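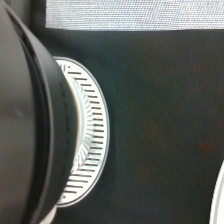

White disc up against the black rim.

Dec 20, 2024

Finished the Pralladau concert transfer this morning, all 17 songs, and I'm so pleased with how the brass came up! Seon-mi Ki pulled the hum out of the second half (she was at it until supper yesterday, bless her) and left the crowd noise in between numbers, which I think was the right call. You want to hear that room.

Still bothered by the ballad before the encore. The singer drifts off the mic and the left channel dips 12 dB for a bar or so. I tried riding it up by hand and it sounded like somebody opening a door, so I've put it back the way it was in August.

Kendra Turcotte wants the harsh stuff near 3000 Hz tamed on the Ziler duet. Will try a gentle cut first, then play it for her on the small speakers.

To do: fade on the last track is 30 seconds, too long. Send MacLeod the track order.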